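Bin picking software, workshop tips
Listimlow notes, last changed February 21, 2022

Quick ones first. Will tidy this page up in March, maybe.

Save the empty bin. Before any objects go in, grab a depth map of the bare floor and walls and keep it with the config. Subtract it later. Saves hours of arguing with the segmenter over scratches.

Planner timeouts. Ours sat at 2,000 ms for ages, far too generous. Dropped it to 586 and let it fail and pick another grasp. Second choice is usually fine.

Walls. Put them in the collision scene as solid boxes, a bit thicker than real. Sloping sides too, don't square them off or you lose all the corner grasps (we did this, wondered why it never went near the edges).

Cables. The one everybody forgets. The arm model off the shelf is bare metal, yours isn't. Add a fat capsule round the wrist for the cable bundle, then check it at both ends of the last joint. Limit the wrist turn in software while you're at it. Cheaper than a new cable.
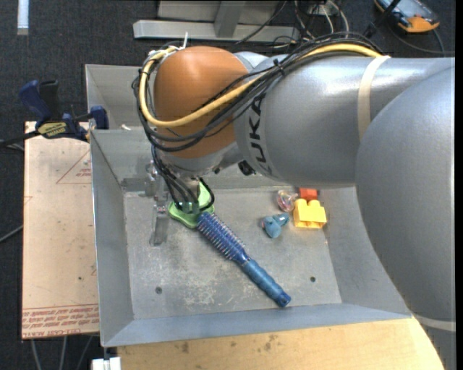 KUKA arm over the grey bin, gripper down at the left rear. Cables looped round the orange wrist cover, so model the loop as well.

Arm in the way of the camera. If it's a fixed one, don't segment mid-pick. Move clear, wait for the joints to report still, then take the frame. Mask the arm from its joint angles if you really can't wait.

See-through things. Depth comes back full of holes. Use the colour mask and guess the height from the floor map, go in slow.

Long thin things, brushes etc. Grasp near the middle of the mask, not the highest point. Highest point is often bristles.

Small blocks next to each other get merged into one blob. Split on colour before you split on depth. Funwood branch has the script, run it with the defaults.

Logs. Write down the grasp you rejected aswell as the one you took. Thakur viewer opens both, Justness only reads the taken ones. Last clear-out we had 3,226 log files and 89 of them were any use, so name them by fault and not by time.

Restart the camera driver after changing exposure. Yes every time. Teh old values stick otherwise.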